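Ticket: match clock and squad list wrong on club site
Product: Drukasov scoreboard plugin
Reported by: Homness Hockey Club web desk
Status: open, again

1. What we see
The clock for the Flustness game stopped at 30 minutes and stayed there through the second half. The squad page still shows the old captain, though the change was saved in the admin panel before push-back.

2. What support told us
Clear the cache. We did, 4 times. The reply also blamed "heavy traffic", which I doubt - the log has 100 visitors at the peak.

3. What we tried
Turned off the photo slider. No change to the clock.
Put the slider back.
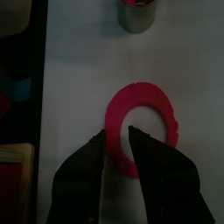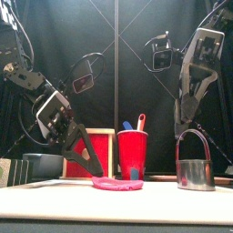 4. Second reply from support
They now say the Cao theme is the problem. Maybe. The same theme ran all last season with no trouble, and the fault began with the October plugin update.

5. Where it stands
Rolled back to the old version at 9 p.m. The clock runs in a test match. The captain's name is still wrong, so I don't accept this as fixed. Please leave the ticket open and send the change notes for the update.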